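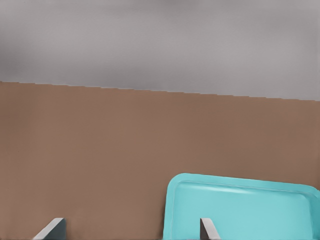
Wesitz Cell Safety Checker: two weeks in, short review

Posted 2022-12-20 by Wanting Deng

Writing this between shifts so excuse the mess. We bought the Wesitz checker in August and it sat in a drawer until the new tabletop cell needed signing off. It's a software add-on. You load the sim of your cell, it runs your rule sheet against the arm program, and you get a list of passes and fails. $400 for one seat, no yearly fee so far.

What I ran on it

Simple stuff. One arm, two-finger gripper, turquoise tray on a brown table, plain gray behind. Program starts with the jaw open and not touching anything, which is our own rule number 2 and the first thing I wanted checked. Rule sheet has 15 lines, most of them borrowed from the old Barbosa line and cleaned up a bit.

Good

Setup was fast. Import took one try. Rules are typed in close to normal English, "gripper open before approach", "no move over tray rim below clearance height", that kind of thing. Our new people can read them, and I can't say that for the old Nevine scripts.

It caught a real mistake. Speed limit near the table was set for the approach but not for the retreat. 14 lines passed, that one didn't. I'd read that program a dozen times and missed it. Fixed before it went anywhere near the real arm.

Report prints clean. Rule, result, time in the run, who signed. Our auditor wants exactly that and nothing fancy.

Not so good

Camera view in the report is whatever the wrist is looking at. Tray runs out of view at the bottom right, only the finger tips show, table edge is drawn in little stair steps. Fine for checking jaw state. Useless for checking the near side of the tray. You can add a second view but the menu is burried, look under Cell, then Extras.

No warning if a rule has no limit value in it. I left one blank on purpose and it passed. That's bad. A blank rule should fail, full stop. Wrote to support, got a polite answer, no date for a fix.

Also it checks the sim and only the sim. A pass is no substitute for your risk assessment or the walk-round with the real machine. The manual does say so, on the last page, in small type. Should be page one.

How we use it now

Every program change gets a run, even a tiny one
Person who wrote the program doesn't sign the report
Blank limits checked by hand first
Fails stay in the file, no deleting and re-running til it's green
Slow-speed test on the real arm after, hand on the stop

Compared to Gididel

Tried the Gididel demo too. Nicer screens, better views, handles more than one arm. But the rules are all drop-downs and half of ours didn't fit. For a big line I'd look at it again.

Verdict

Four out of five, would be a bit higher if they fix the blank rule thing. Worth the money for a small shop with a written rule sheet. If you don't have the rule sheet yet, write that frist.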